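Studimby's new town hall annex is late again, and the board wants us to be calm about it. I read the update dated 28/06/2019 twice and could not find a finish date in it. In February we were told the records office would move in "by summer." Summer is here, and the records are still in rented rooms on Domínguez Street.

The contractor, Galtolen, blames the supply of parts. Maybe so. But the town has now approved 3 change orders, and each one came with the same promise that it would be the last.
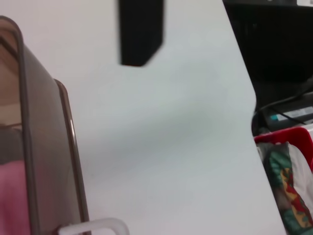

A white tabletop with a tinted plastic container on it.

What bothers me most is the rent. The county says the lease costs $2,334 a month, a small sum until you ask how many months. No one at the meeting would guess. Ulora, a smaller town with a smaller budget, put its building schedule online and updates it every 2 weeks. Why can't we?

I'd like to be wrong about this. Show residents the contract, the penalty clause if there is one, and a date. Until then I would vote no on any further money for the annex.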